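Print | E-mail

Section 2 – Submitting a death notice or obituary
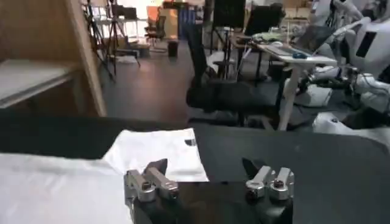 Jeltodum accepts notices and full obituaries from families, funeral homes and regional newsrooms. Drafts are held in the Notices tray until an editor releases them.

1. Sign in and select New Notice. Choose Short Notice (up to 300 characters) or Obituary.

2. Enter the full name of the deceased, then any professional or pen name in the second field. Both names will be searchable.

3. Enter the date and place of death. Leave the cause blank unless the family has agreed in writing to its publication.

4. Name your source. A notice that relies on another newspaper must credit that paper in the first paragraph.

5. Attach the signed consent form and select Send to Editor.

Note: Drafts left untouched for 15 days are removed from the tray. Removed drafts cannot be recovered.

Caution: Do not select Release Now for a notice received by telephone. Call the funeral home back on its listed number first – not on the number given by the caller.

6. Corrections to a released notice go to the duty editor, Zorica Vidmar, or in her absence to Ravindra Bajpai. The original wording is kept on file.

For cultural figures, see also Section 3, Tributes and Honours.

Print | E-mail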